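5.3 Contact with furniture edges during retraction

The most interesting failure in the whole study came out of the wrist view, and we did not see it coming. Of the 564 episodes recorded at the Prillcombe site, 177 ended in a protective stop. We had expected most of these to come from the grasp itself, where the fingers close near hard surfaces and the force limits are tight. The logs told a different story. The largest group of stops fell in the retraction phase, after the grasp was already done and the arm was on its way back to the ready pose.

Cleiton Magalhães went through the stops by hand and sorted them by arm phase and by the joint that first passed its torque limit. In the retraction group the pattern was very clean: torque rose on the forearm joints well before anything registered at the wrist force sensor. In other words, the gripper was clear and the forearm was pressing against something. The Torkusora controller did exactly what it should and halted the arm, but the planner had marked each of these paths as free.

We first suspected calibration. Renji Kinoshita repeated the hand-eye calibration on both arms and found nothing large enough to explain the contacts. We then replayed the stored paths against the maps built by Pano, our mapping module, and the cause was right there. The maps had holes in them. Pale, smooth surfaces seen at a slant against a dark background were missing along their borders, in the worst cases for several voxels in from the true edge. The planner saw a gap where there was a corner, and it cheerfully sent the forearm through it.
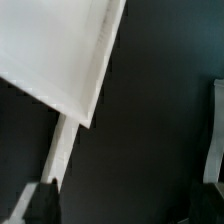 Figure 7. Wrist view in one of the furnished rooms. Pale panel and post against a dark wall, with the gripper fingers in the lower corners.

Pano builds its map in two steps, and the fault lives between them. In the first step, each depth reading gets a confidence score, and readings that disagree strongly with their neighbors are thrown out. In the second, the remaining readings are merged into the voxel grid. Along a sharp depth edge the neighbors always disagree, so the filter is at its most aggressive exactly where the arm most needs to know what is there. The pointed corner of the panel in Figure 7 is a good case of the geometry we worry about: the flat face tilts away from the camera, a thin raised rim runs along its right side, and past the corner there is only dark wall. A wide face gives the filter plenty of readings that agree with each other, while a slim part such as the post below the panel offers very few. With enough of them rejected, a thin support can vanish from the map entirely, and we did find this in replay.

What made the fault so hard to catch is that it depends on the order of views. If the wrist camera sweeps past an edge slowly and from more than one side, the surviving readings add up and the voxels fill in. If the arm goes straight in and straight out, they do not. Our acceptance tests used the slow sweep. Regular episodes used the direct approach because it was faster, and so the tests passed while the real work kept stopping.

Once we understood this, the repair was a real pleasure to work on. Josué Trindade changed the filter so that a rejected reading no longer leaves its voxel free. The voxel is marked unknown, and the planner treats unknown space within the forearm's sweep as occupied until a second view clears it. We also added a short look-around move before retraction, in which the wrist tilts to each side of the planned path.

We tested the new filter in simulation first, on 4000 retraction paths drawn from the stored maps with simulated furniture restored to its true outline. Only 4 of the paths accepted by the planner still touched a surface. All of these involved a thin support seen almost edge-on in every view – a case the look-around move does not help with, and one we have not solved.

The change has a cost. Retraction takes longer, and in narrow spaces the planner now sometimes refuses a path that a person would call perfectly safe. The operators at Prillcombe noticed the refusals on the first morning and were not shy about saying so! We still think the trade is a good one. A refused path leaves the arm standing still with its grasp intact, while a contact stop can leave it loaded against a piece of furniture and in need of a manual release. Section 5.4 looks at those releases and at the two-person procedure we adopted for them in September.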